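Premness Desk Surfaces

README, last touched 28 September 2020 (Jadwiga)

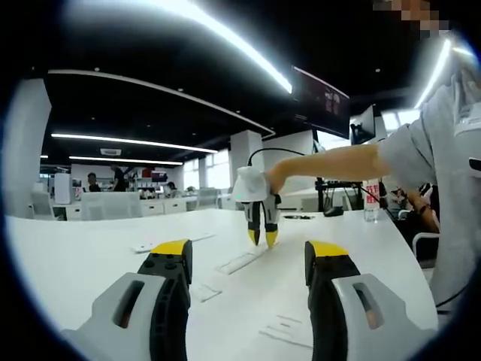

Short version: 1000 clips of people working on and clearing long shared desks, plus a text note per clip saying what was on the desk and what got moved. Strips, tape, bottles, boxes, cables, pens. Made for people who study how desks get messy and how they get cleared. If you want kitchens, go look at Ziltorley, different set, different owner.

What's in the folder

clips/ - the clips, one folder per desk
notes/ - one plain text note per clip, same name as the clip
things.csv - master list of object names, use these and only these
rooms.csv - which desk is in which room, floor, light
held_out.txt - 200 clip names, don't train on these please
old/ - July stuff, ignore unless you like pain

Things list

Names are everyday on purpose. We had "beverage container" for a week and gave up. It's bottle now. Main groups:

strip (paper, tape, plastic, anything long and flat and narrow)
mark (anything drawn or stuck on the desk that stays put)
bottle
box, small
box, other
stand
cable
screen
chair
cup
pen or thin thing
other

Strip vs mark is the one everybody trips on. If it gets picked up or shifted at any point in the clip, strip. If it stays flat the whole clip and you can't tell, write "strip or mark" and move on. Don't guess. Misaki relabeled all the white-on-white ones for Grotico desk 2 and there are still a few wrong.

Thin dark things far back on the desk: "pen or thin thing" unless you can read it as a pen for sure. Could be a pen, could be a ruler, could be a phone lying flat. Same for small black boxes, just "box, small". No guessing at what's inside.

Notes format

Line 1: desk name
Line 2: what's on the desk at the start, near to far
Line 3: what moves
Line 4: what's on the desk at the end
Line 5: anything odd

Sample from notes/yokoyama_long:

yokoyama long desk
cup, strip, strip, pen or thin thing, box small
both strips to box side, cup stays
cup, pen or thin thing, box small, strips on box
second strip stuck to sleeve for a bit

Line 5 can be empty. Lines 2 to 4 can't. If nothing moves write "nothing moves", there are plenty of those and they're usefull.

Who did what

Setsuko Iwasaki: things list, room list, final say on names
Jadwiga Szulc: this file, notes format, nagging
Yasuo Wada: clip cutting, checks
Misaki Higuchi: relabeling, strips and marks
Masaru Sakamoto: faces and names, write to him first if you spot one that should be covered and isn't

People

Faces get pixelated before anything goes in clips/. Arms, hands, sleeves, bracelets and so on stay in. People sitting further back count too, check the whole clip, not only whoever is at the desk. Screens: if text on one is readable the clip goes back to Masaru. Dim or blurry screens are fine as is.

Known problems

Curved desks. Far edge gets called "back" in some notes and "left" in others. Pick back.
Labels on bottles. Some notes copy out the writing, some just give the color. Color is enough.
White desks with white tape. See above. Sorry.
Grotico desk 5 has no end state for the last batch, line 4 was copied from line 2. Fix pending.
"Stand" covers lamp stands, tripods, monitor legs. Too broad, we know. Setsuko wants to split it, Yasuo doesn't.
Chairs are only listed when they block part of the desk. Early notes list every chair in teh room.

Not good for

Counting. Objects behind a person's arm or back are often missing from line 2.
Knowing whose stuff it is. We never asked.
Small text of any kind.

Changes

Names in things.csv now all lower case.
Dropped "clutter" as a name, everyone meant something else by it.
Held-out list redone, old one had the same desk on both sides.
Yokoyama notes now in English only, originals in old/.

To do

split stand (maybe)
desk 5 line 4
second pass on bottles
rooms.csv is missing light for the two corner rooms, Yasuo has it on paper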